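The Bin from Cendalmont

Elsie Rudd had worked nights at the Drelterer warehouse for four years when the bin came back. It came in on the Saturday truck with the other returns, stacked near the bottom, and she pulled it out to check it for cracks.

It was the same blue as all of them. The light was brightest on the floor of it, where the plastic had gone shiny and the ceiling showed in little squares. She ran her thumb along the rim and over the step in the edge.

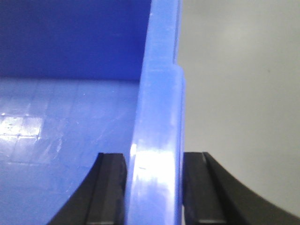
"Is it broken?" Wálter Cabrera asked. He had the clipboard.

"No. I think it's one of mine."

He waited for her to say more, and when she didn't he wrote something down and went to see about the next stack.

The Zitoveck job had taken 220 bins out in November, all to Cendalmont. Elsie had packed the last 15 herself, the week her sister moved there. In one she had put a note under the packing slip. It said, Tell Shiela Lumbao on the dock that Elsie says hello. She had never heard back. Shiela was her sister's new neighbor, and the two of them were not speaking by Christmas, so maybe it was just as well.

She turned the bin toward the lamp. The floor was scratched all over, fine white lines going every way, the kind you get from boxes being dragged out by people in a hurry. 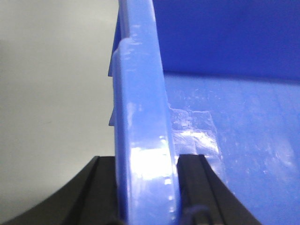
Second Shelf

She set it on the rollers and leaned over it. Past the rim there were pale marks where something might have been stuck down once, labels or tape. She tried one with her fingernail. Nothing came up.

"You can wash those," Wálter said from the next aisle. "Rekha has the spray."

"I know where the spray is."
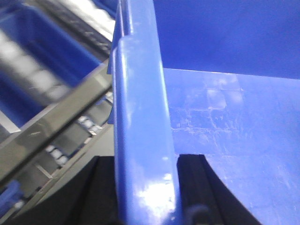
Her note had been on yellow paper, folded twice. She had used two strips of tape so it would not slide. She looked at the marks again and tried to remember how far in from the wall she had put it — a hand's width, maybe less.

At break she called her sister. It rang for a long time.

"It's four in the morning," her sister said.

"I know. Did Shiela ever get a note?"

"What note?"

Elsie stood close to the bin with the phone against her ear. From there it was only blue, with a smear of light across it.
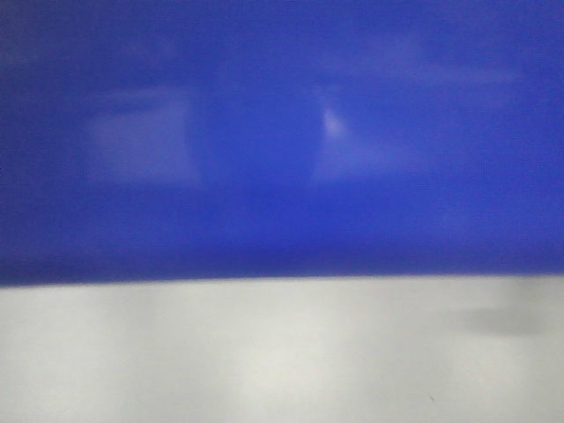 "It doesn't matter," she said. "How is she?"

"She brought over soup on Thursday," her sister said. "We're all right now. Are you at work?"

"I'm on break."

"Well, talk to me, then. I'm up."

Elsie sat down on an empty pallet and talked until Wálter came to find her.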